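From: Loukia Koutsoukos
To: Tabletop Crafts list
Date: January 2025
Subject: Re: Is a bench brush worth the bother?

Leonidas Margaritis wrote:

> I have been meaning to put in a word for the little brush and
> dustpan. We do a lot of tissue and crepe at our Dellomo evenings
> and the tables used to be a disgrace by the end. Now everybody
> sweeps into the pan, the pan goes into the bin, and we are
> finished in 2 minutes. I would never go back to picking up by
> hand. Anyone still doing it that way is wasting their evening.
>
> I would also say buy the soft sort. The Jardine one is lovely and
> the bristles get right into the corners.
>
> Leonidas

Well, I have my doubts, Leonidas, and I'd like to hear from somebody who has swept up something other than confetti.

Your crepe offcuts are small and flat and I can believe a brush moves them along nicely. Ours are mostly crumpled paper. We have been doing the scrunched flowers since July, and the failures get squeezed into a ball and dropped where the person happens to be sitting. A ball of paper doesn't sweep. It rolls, usually sideways, and then you have to go round the other side and push it back again. By the time I've chased three of them to the lip of the pan I could have picked up the lot.

Then there is the brush itself. I've no quarrel with a soft one for dust, but soft bristles on a proper lump of paper just bend over and let it through. 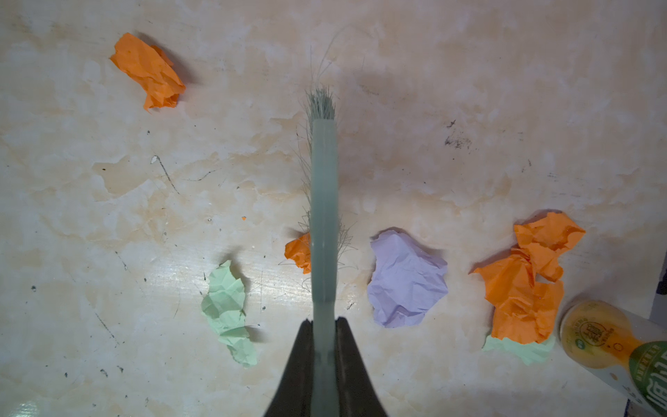

And they shed. I bought a Wavberg on the strength of a glowing message on this very list, and within a month I was picking its hairs off the table along with the bits I'd bought it to clear. On a pale top with a bit of a pattern to it you don't notice them until somebody has glued one under a petal. I wrote to the shop and was told that some loss is normal at first. I am still waiting for the end of "at first".

I'll grant you the tiny scraps. When someone tears a piece instead of cutting it you get those little flecks no bigger than a lentil, and fingers are no good for those. So yes, the brush has its place, but I think it comes in at the end and does a small job, and your message makes it sound as if it does the whole thing.

As for finishing in 2 minutes, I would want to know who was holding the watch. Did that include fetching the pan, and tipping it, and picking up whatever went over the side of the bin? In my experience the pan is the weakest part of the arrangement. It holds four or five good-sized crumples if you keep it level, and then one hops off the front as you stand up.

The other thing missing from your account is where the bin is. Ours lived by the door for years, and all the sweeping in the world didn't help while people had to walk across the room with a loaded pan. We moved it to the back corner of the work surface itself, standing on the same level as the mess, and that made far more difference than any brush. Do put a bag in that is too big for it, and fold plenty over the rim. The snug ones slide down inside as soon as anything lands on them. I would sooner see a bit of bag hanging down the sides, ugly as it looks. The list seems split on this and I can't think why.

On sorting by colour, which Clulletti brought up last time: I wouldn't. There was a suggestion that orange, green and lavender should all go back into separate piles for reuse. It sounds thrifty. But once paper has been crushed it never lies flat again, and I have a drawer at home full of "reusable" scraps to prove it. If it's been crumpled, bin it. Save the flat pieces before anyone gets their hands on them.

So if you want to know what I mean by a fair test, it is a table in this sort of state, with the paper spread right across and a brush and dustpan to hand:
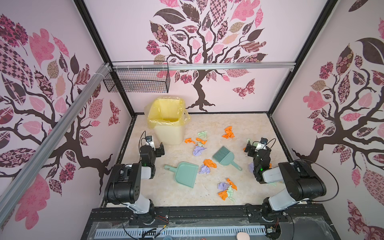

What I would like people to try

1. Start with the big pieces, by hand, straight into the bin. Leave the brush alone.

2. Move anything that isn't rubbish out of the way, bottles included. Sweeping round things is where the time goes.

3. Brush the flecks towards you in short strokes, with the pan flat against the top.

4. Do it again another evening entirely with the brush, Leonidas's way, and write down honest times for both.

I'm quite prepared to be wrong, but I would like to be shown it with crumpled paper and an ordinary bin. If anyone has a brush that has kept its hair for a whole year, please post the make. Not the Wavberg, thank you.

Loukia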